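The Arkstead choir is back in full voice this October, and what a lovely thing it is to be able to write that after such a long and rather quiet winter. Larysa Hrynyshyn, the new conductor, has 42 singers on her list, and there's always room for a few more.

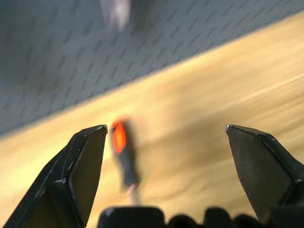 Rehearsals run from seven in the evening at the old Frerichs Hall, and newcomers are welcome to sit in the back row and hum along until they feel brave enough to join in properly - plenty of the altos started that way!

The program leans toward folk songs and lullabies, with a couple of livelier numbers for anyone whose feet won't stay still.
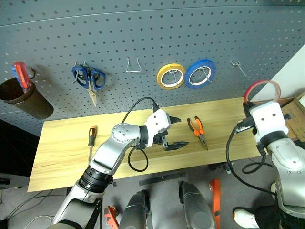 Do you need to read music? Most of the singers learn by ear, and Larysa is happy to go over a tricky line as often as it takes.

Last month's supper raised $785 toward new songbooks, a grand effort from everyone who baked, poured or washed up.

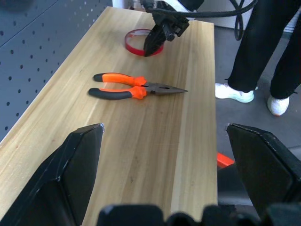 The first concert will be held at the Bidia Street church, with tickets at $20 and tea afterward, and children get in free if they come along with a grown-up.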